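Three weeks without the afternoon coffee

March 6, 2018

I stopped drinking coffee after noon in the middle of January, lasted a few days, started again, and then stopped properly three weeks ago. A couple of people asked how it went after my last post, so I'm writing it down.

The reason was sleep. I was falling asleep fine but waking up at three or four and lying there until the alarm. My doctor asked what I drank during the day and I told her: two mugs before work, one at lunch, one at four. She didn't make a big thing of it. She said caffeine stays in the body for hours, that it varies a lot from one person to the next, and that I could try moving the last cup earlier before we talked about anything else.

The first week was not pleasant. I had a headache most afternoons, a dull one behind the eyes. It usually came on in the middle of the afternoon and was gone by dinner. I took a painkiller twice and otherwise left it alone. I was also short with people, which I noticed mostly on the phone with the Sirska office. By day eight or nine the headaches had stopped.

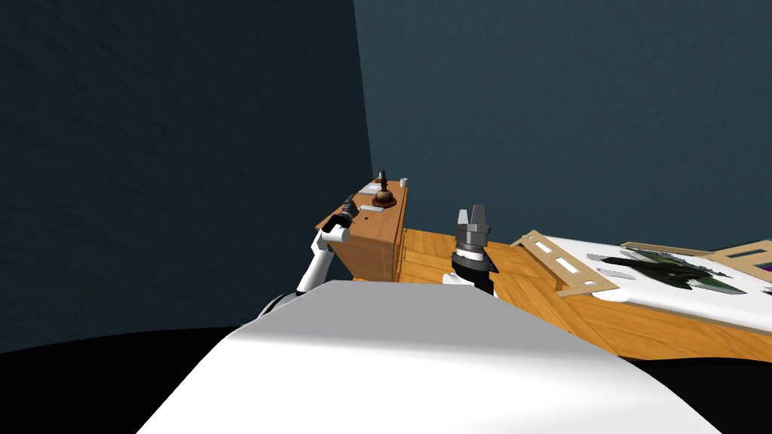 Simulated view: two robot arms near a wooden cabinet.

Sleep was slower to change. I kept a notebook by the bed and wrote down when I woke up, if I remembered. In the first week I was up at night as much as before. In the second week I had four nights straight through. Last week I had five. I don't know how much of that is the coffee. I also started walking home from the Dostimska stop when the weather cleared up, and work got quieter after the end of January.

I tried decaf at four for the habit of it. The place downstairs, Mensah, does a decent one. It still has a little caffeine in it, but it doesn't seem to bother me. At home I drink mint tea or just water. I don't like the fruit teas and have stopped buying them.

One thing I had not thought about was chocolate. I used to eat a few squares of dark chocolate in the evening, and that has caffeine in it too. Not much, but I moved it to lunch anyway.

I still have the two mugs in the morning and I'm not planning to give those up. I see the doctor again later this month and will take the notebook with me. If you get bad headaches from cutting down, it may be easier to drop one cup at a time. I cut both at once and would do it slower if I had to do it again.

Contact | © 2018 | Back to top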